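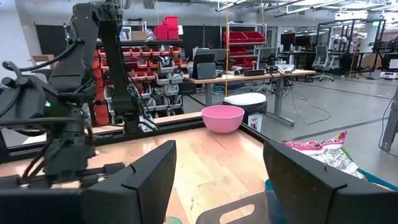

Eirlys Powell wants to know why I bother putting snacks in a bowl when they already come in a bag. Fair question. Long answer follows, as I've been sorting out the table in 217 and have opinions.

A bag on a shared table gets opened, gets rolled down badly, and then sits there. People reach in with the same hand they've been using for everything else. Then the bag gets moved to make room and ends up on its side.

A bowl gets emptied. You pour out what people will eat that afternoon, the bag gets a clip and goes back in the cupboard. When the bowl is empty it's obvious from the door.

The pink one is plastic and that's fine. We had a ceramic one before it, a nice heavy thing from Howells, and it lasted until somebody put a box down on it. Plastic bowl, $6, no regrets.

I like that it's pink as well. The tabletop is a honey-coloured wood and a clear bowl vanished on it. I put my elbow in a bowl of pretzels once and I'd rather not repeat it.

The grey tray is for anything that has to leave the table in one go. Cups, spoons, scissors, pens that have wandered. It has a handle hole in the raised edge so you can hook it with one hand and open the door with the other.

What the tray isn't for: storage. If things are still on it the next morning, I put them in the lost property drawer and they can be collected from there. I got some complaints about this in August and then the complaints stopped.

Several people have asked about bins. We had one small bin by the door and people simply would not walk to it. Wrappers stayed on the table, under the table, in the pot plant.

So now the rule is that a bin sits within arm's reach of wherever people eat. A bright one if you can get it. Teal is good. Grey bins on a grey floor get kicked.

Line it with the bags that actually fit. I bought a Genida roll that was too short for the bin and every bag slid down inside by lunch. I've since used them up on the small bathroom bin at home, where they're perfect.

On crinkly bags in particular, the pink and white sort you see everywhere. They don't fold. You can press one flat and it opens itself again while you watch. Twist it into a knot if it's finished, and use a clip if it isn't.

Clips: clothes pegs work. I tried the Sodora ones with the magnet on the back and they held well, but they went home in people's pockets. Nobody takes a peg home.

Someone in the replies says to decant everything into jars with labels. I did that for one winter. You end up washing jars, and topping up a jar over the old crumbs at the bottom, and nobody can find the ingredients list when a visitor asks about nuts. Keep the bag until it's done.

Order I do the table in, most afternoons at 6:
Rubbish into the bin.
Loose things onto the tray.
Bowl to the sink.
Wipe the wood, damp cloth first, dry cloth after.
Bowl back once it's dry.

Please don't skip the dry cloth. Water left on a wood top leaves a mark, and this one catches the overhead lights so you see every smear. I don't use spray on it any more. Plain water with a drop of dish soap does the job.

The bowl goes at the back right when it's clean. That's only habit, but people now look there first and I don't want to retrain them.

To the person asking where to buy trays like the grey one: I don't know the maker, sorry. Instead on the main road has similar ones with the other kitchen plastics, or try a catering supplier. Check that your hand fits through the handle before you pay. Mine barely went through on the first one I tried.

Eirlys has now replied that she eats straight from the bag over the sink and never has to wipe anything. I can't fault it for one person in a flat. It doesn't scale to a shared table.

Cupboard shelves next week, if I get to them. There's a tin of something at the back with no label and I'm not opening it by myself.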